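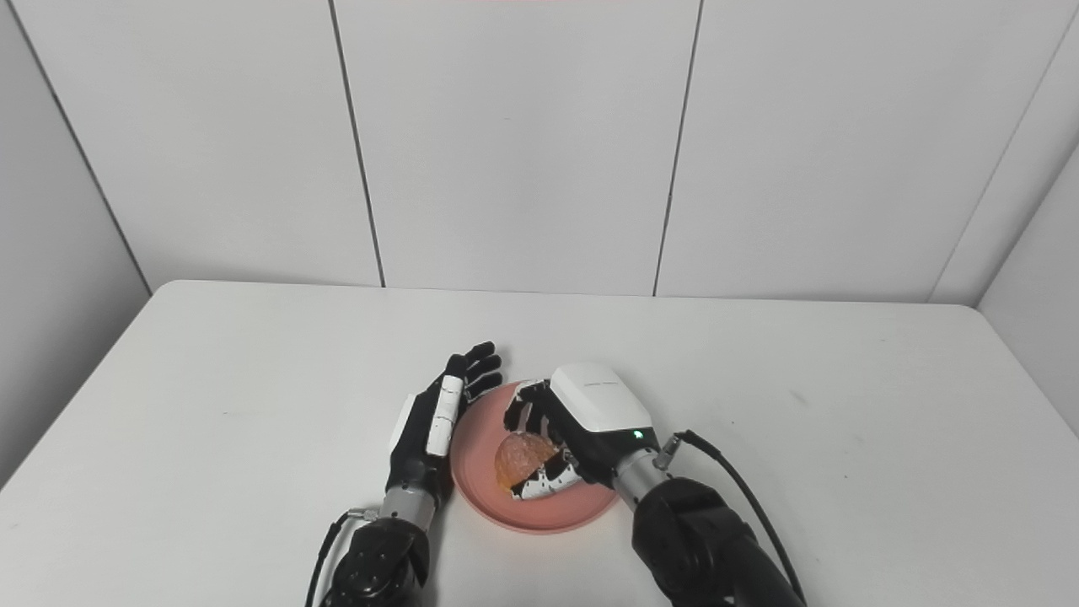 Stetwood Family History Group, Indexing Team

README for the Stetwood burial register transcriptions

Hi! If you've just downloaded the folder and you're wondering which file to open first, it's burials_main.csv. Everything else hangs off that one. I'm Sunita Srivastava, I look after the spreadsheet (and the arguments about the spreadsheet), and I've tried to write down the things people keep emailing me about.

Last updated 31/10/2025.

What you've got

There are 3318 entries, one row per burial, typed up from the five handwritten registers that used to live at the old Stetwood parish office. The columns are surname, given names, age, occupation, abode, date of burial, plot, register number, page, and notes. Notes is where the good stuff is — have a read even if you're only chasing one family!

surnames_variants.csv is a lookup table of spellings we think belong together. Hok-lam Man built it over one very hot February and it has saved me more grief than I can say. It covers more than 1000 spellings, and a few of them are real stretches, so treat a match as a nudge to go and look at the page.

plots.csv ties plot codes to the sections of the cemetery. Section D was renumbered at some point, and the old and new codes both turn up in register 4, sometimes on the same page (yes, really). We've put the code as written in the plot column and our best go at the modern one in plot_modern.

How we typed it

We typed what was on the page. If the clerk wrote "labrer", you'll find "labrer". Ages under one are written the way the clerk put them, so you'll see "5 weeks" sitting in a column with "71", and if you're importing into a database that column needs to come in as text. I learnt that the hard way and lost an arvo to it.

Square brackets mean a guess. A question mark inside the brackets means a guess the typist wasn't happy with. Two question marks and nothing else means we gave up and went to put the kettle on.

Abbreviated given names (Wm, Jno, Thos) are left alone. There was a long discussion about expanding them and Radosław Kurek was very firmly against it, and after finding a Jno who was a Jonathan and not a John, I came around to his side. 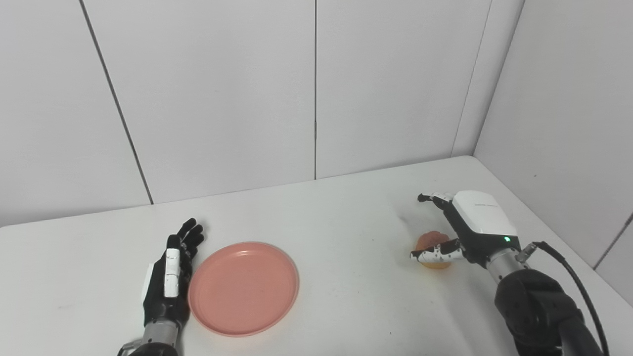
White table and wall panels, with a black robotic hand at the left.

Known problems

Register 2 has water damage along the bottom of the pages, so the last couple of entries on a lot of them are patchy. Afonso Matos has been back through with better lighting and recovered 40 surnames we'd marked as lost, which made my whole month. They're flagged "AM reread" in notes.

Dates in register 1 follow the clerk, and the clerk was not always sure what year it was. You'll find a January stretch that carries on with the previous year's date for several pages. We haven't corrected it in the date column, but date_checked has the year we believe.

Occupation is blank for nearly all the women and kids. The registers are blank there too. If you know what your great-great-aunt did for a crust, tell us and we'll pop it in notes with your name as the source.

There are also a handful of doubled-up rows where someone was entered in two registers. We kept both on purpose, so be careful if you're adding up totals.

Using it

Family research, school projects, local talks, go for your life. Please credit the Stetwood Family History Group and give the register and page number so the next person can find the entry. If you want to put the whole lot on a website, drop us a line beforehand — we'd like to know where old copies end up so we can send you the fixes.

Corrections

Email is best, with the register, the page and what you reckon it says. A family bible or a headstone photo helps heaps. Sławomir Mazurek handles corrections now and gets through them in batches, so don't fret if it's quiet for a bit. Changes go into changelog.txt with the old reading kept next to the new one.

Still to come: register 6, which is mostly plot transfers and has the worst handwriting of the lot.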